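Chapter 7
Choosing a Gripper Kit

What this chapter covers

A robot arm by itself can move through the air and point at things. To do paid work it needs something at the end of the arm, and that something is usually bought separately. This chapter looks at end-of-arm kits as products: what is sold, what is included in the price, and how a buyer can tell whether a kit suits a job before signing for it. We use one kit, the Helunach two-finger kit, as the running case. You will meet it again in Chapter 8, where it is wired up, and in Chapter 11, where it is maintained.

By the end of the chapter you should be able to read a supplier's offer and list what is missing from it, work out a payload figure that allows for the weight of the gripper, plan a short bench trial, and write up the results in a form that a purchasing department can use.

You will need the worksheets from Chapter 6. Keep the part survey you filled in there close at hand, as several of the exercises refer back to it.

Key terms: end effector, flange, stroke, grip force, payload, wrist camera, compliance, cycle, acceptance trial.

7.1 The case: a packing room at Minami

Minami is a small food packer. It sells gift boxes of fruit and sweets, and most of the boxes are filled by hand. In September the company's production engineer, Yoshinori Nagano, was asked to find out whether an arm the company already owned could place single items into the molded trays used for the smaller boxes. The arm had been bought for stacking cartons and stood idle for much of the day.

Nagano wrote down the requirements on one sheet of paper. The items were small, rounded, and often shiny. They varied in size from one to the next. They could not be marked or dented. The arm had to pick one item at a time from a flat surface and set it down in a tray pocket with little room to spare on either side.

He then asked two suppliers for offers. Virkberg offered a suction tool with a set of soft cups. Helunach offered a kit with two moving fingers and a small camera that mounts at the wrist. Both suppliers agreed to lend a unit for a bench trial, and the company Fimgate, which had installed the arm, agreed to fit each one.

The offers were hard to compare. Virkberg quoted for the tool, the cups, the hose, and a vacuum pump. Helunach quoted for the gripper, the camera, and the cable, and listed the adapter plate and the software license on a separate page. Before Nagano could set one price against the other he had to make the two lists match. That job took him most of an afternoon, and it is the subject of Section 7.4.

7.2 What is in a kit

The word "kit" has no fixed meaning in this trade. One supplier's kit is a complete package that can be bolted on and used the same day. Another's is a gripper in a box with a bag of screws. Read the packing list line by line.

A full two-finger kit normally has these items:

Gripper body with motor and drive
One pair of fingers, sometimes with spare pads
Adapter plate to suit the arm's flange
Cable, with clips to hold it along the arm
Camera and camera bracket, if the kit includes vision
Software, with a license that states how many arms it covers
Printed or downloadable manual

Fingers deserve the most attention. They are the only parts of the kit meant to touch the product, and they are often the first to be changed. Ask whether the supplier sells other shapes, whether it will release drawings so that you can make your own, and whether fitting your own fingers affects the warranty. For food work, ask also what the fingers are made of and how they may be cleaned. Do not accept "food safe" on a brochure without the paper to support it.

The next thing to check is weight. A gripper hangs from the end of the arm, so every gram of it comes out of what the arm can lift. The arm at Minami was rated for 4000 grams. The loaned gripper, with its camera, plate, and bracket, came to 1150 grams on the company's own scale. That left 2850 grams for the product, far more than a single piece of fruit requires. On a lighter arm the same subtraction can rule out a kit at once. Remember that the rating also depends on how far the load sits from the flange, a point covered in Section 6.3.

7.3 The bench trial

A bench trial is short and simple. Its purpose is to find out how a kit behaves with the buyer's own parts, under the buyer's own lights, before any money is spent on guarding or conveyors. A good trial uses a plain surface, a few real parts, and a person who writes things down.

Nagano ran both trials on a dark matte tabletop. Many of the items were bright, and a dark background makes it easier for a camera to find the edge of a bright part. He put down one item at a time and changed its position and direction between attempts. Some items stood upright and others lay on their sides.
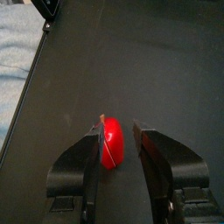 Figure 7.1 A small red item between the open fingers of a two-finger gripper, viewed from the wrist. The left finger is closer to the item than the right.

Views like the one in Figure 7.1 are useful to a buyer in two ways. First, they show the gap on each side of the part before the fingers close. In the figure the gaps are unequal. If both fingers move in at the same speed, the nearer one will reach the part first and may push it sideways until the other arrives. A firm part on a smooth table will usually slide and center itself. A soft part may be bruised, and a part with a stem may turn. The buyer should ask how the kit deals with off-center parts and should test it with parts placed off center on purpose.

Second, they show what the camera has to work with. A glossy surface reflects the room lights as a bright white spot. Simple vision software may read that spot as a hole, or as the edge of a second part. Moving a lamp or adding a diffuser is often enough to cure the problem, but the cost of lighting belongs in the comparison even when it does not appear in the offer.

Notice as well how much room the fingers take up. The outer parts of the two fingers in the figure spread well beyond the item itself. On an open table this does no harm. In a tray with narrow pockets, the width of the fingers decides whether the item can be placed at all. Measure the fingers open, at the point of release, and compare the result with the space around each pocket.

7.4 Comparing the offers

Once the trials are finished, put the offers side by side on one sheet. Use the same rows for every supplier and leave a row blank if the supplier has not answered. A blank row is a question to be sent. Worksheet 7A gives a set of rows that works for most grippers: purchase price, adapter, software, training, spare fingers or cups, air or vacuum supply, lighting, delivery time, warranty, and yearly service.

Nagano's sheet had blanks in both columns. Virkberg had not said how often the cups should be replaced. Helunach had not said whether the license could be moved to a second arm. He sent both questions in writing and held back his recommendation until the replies came.

His report of 8 March 2018 ran to two pages. The first gave the requirements and the trial results. The second gave the completed comparison. He recommended the Helunach kit with narrower fingers, on condition that the supplier repeat the tray test with those fingers fitted. Section 7.5 goes through the report and shows how each statement in it can be traced to a trial note or a supplier's letter.

Before you read on

Take the part survey from Chapter 6 and choose one part from it. Write down its smallest and largest width, its weight, and the surfaces that must not be touched. Then write the questions you would send to a supplier of two-finger grippers and, on a separate sheet, the questions you would send to a supplier of suction tools. Keep both sheets for use with Worksheet 7A.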